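Chapter 4
Brushes and What They're For

I've got a confession to start with: I used one brush for everything until I was well into my twenties. Sink, grout, shoes, the lot! It was Rosemarie Kuhlmann, my first boss at the Ulgate laundry, who took it off me and put it in the bin.

Most of us own more brushes than we think, and they tend to live in a tangle under the sink. So before you read on, fetch yours and lay them flat on a table with a bit of space between them. Look at the handles first. A long one keeps your knuckles out of the muck, and a curved one changes how your wrist sits when you push down (we'll come back to wrists in Chapter 6).
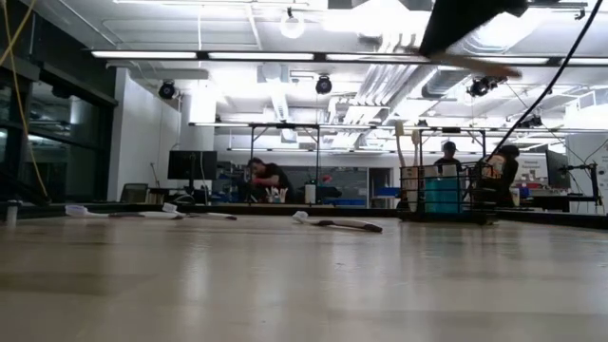
4.1 Heads and handles

When I ran evening classes in Wodberg I asked 70 learners to pick a brush for a greasy pan, and more than half went by colour. I do understand it, but colour won't shift grease. Press the bristles with your thumb instead. Stiff ones suit tiles and grout, while softer ones are kinder to paint, plastic and anything with a shine on it.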